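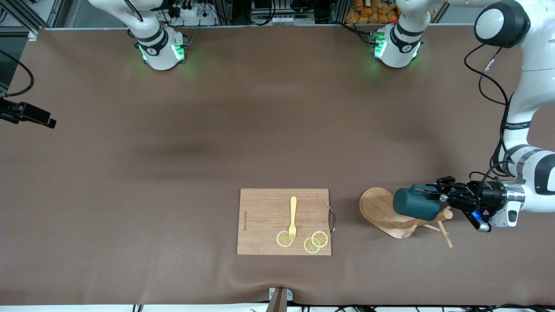 The mug numbers are good, but the board numbers are what I want to argue about

I've been waiting for a robot learning result like the one the Viltness group put out this month, and I've been pretty unbearable about it at lunch. The short version: they took an ordinary two-armed tabletop setup, gave it an ordinary imitation learning policy, and changed just one thing about how the demonstrations were collected. The robot got a lot better at hanging mugs on a stand. People are sharing the mug part. I think the mug part is the smaller half of the story.

Some background on what everyone does now. You sit a person down at a pair of leader arms, they drive the follower arms through a task, and you record all of it. Do that a few hundred times, train a network to copy the person, and hope. It works surprisingly well until something moves. Shift the stand by the width of a hand, or leave a cutting board with a fork and some lemon slices next to it, and a policy that looked brilliant in the morning starts poking at the air beside the pegs.

The usual fix is more data. Collect another thousand episodes, move everything around, add clutter, repeat until the operators want to quit. I've done that work. Hanging a mug is a miserable thing to demonstrate over and over – the handle has to find a peg that sticks up at an angle, you often come at it with the mug on its side, and the gripper is hiding half of what you need to see.

What Viltness did was let the operators start in the middle. They call the method Lullach, and the idea fits in a sentence. A standard demonstration begins with the arm at rest and ends with the job done, so most of the recorded time goes to easy travel through open space and very little goes to the few inches where things go wrong. With Lullach, the arm is first brought to a point just above the stand, mug already in the fingers, at a slightly bad angle. Then the person takes over and fixes it. Record the fix, reset to a different bad angle, go again.

They collected 900 of these short corrections and mixed them with a plain set of 1,299 full demonstrations. The comparison policy had 3,080 full demonstrations and no corrections at all. Same network, same cameras, same training time. The mixed set won on every stand position they tried, and it won by the widest margin on the positions neither policy had seen.

I love this. It's cheap and slightly boring, and any lab with a pair of leader arms could try it on Thursday. There's no giant model behind it and no simulator that took a year to build. Somebody looked at where the hard part of the task was and pointed the human hours at it.

Now, the objection. I've heard it from three directions already, so let me take it seriously. The objection says this is old news: people have been collecting corrections for years, usually by letting the policy run, waiting for it to mess up, and having a person step in. That's true, and the paper says so in its second paragraph. But stepping in is hard on the person. You have to watch a robot do something nearly right for a long time, stay alert, and grab control at the correct moment. Operators get tired and step in late, or they get nervous and step in early, and then your corrections mostly tell you about the operator. Lullach doesn't need a trained policy to begin with, so you can collect everything on day one, and the person always knows when their turn starts.

The second objection is better. Who picks the bad angles? If a human chooses them, you get the failures the human can imagine, and robots are more creative than that. Viltness drew the starting poses at random from a range around the peg, and the range was set by hand. I think that's the weak spot. For a mug and a stand you can guess a sensible range. For folding a shirt I wouldn't know where to start. A Joly-style search over starting poses might help, where you keep widening the range until the operators themselves start failing, but that hasn't been tried here and it might turn out too slow to bother with.

So back to the board, and why I put it in the title. Buried near the end there's a table I haven't seen anyone mention. The team tested both policies on a second job at the same workspace, clearing a fork off a cutting board, with no new corrections collected for it. Only full demonstrations for the fork, and not many. The policy that had been trained with the mug corrections learned the fork job with fewer failed grasps than the one without them – 17 fewer over the test runs.

I don't want to oversell that. It's one extra task, on one table, with the same grippers. It could be luck, and the authors are careful to call it a side result. But think about what it would mean if it held up! It would mean that practice at getting out of small trouble carries over, at least a little, to trouble of another kind. We've all assumed that kind of transfer would come from size: more robots, more homes, more hours. Maybe a good part of it comes from the mix.

It's easy enough to check. The people at Riditz have a large set of full demonstrations for kitchen tasks, and they could add a few days of short corrections on one of them and see whether the others move. I'd read that paper the minute it came out. I'd also like to see the opposite test, where corrections on a soft object are tried against a rigid one, and I suspect that's where it falls apart. Fabric trouble and mug trouble may simply have nothing in common.

We're going to try a small version in our own lab, with a drawer and a lid. If the lid gets better after we only correct the drawer, I'll write it up here, with the failures included.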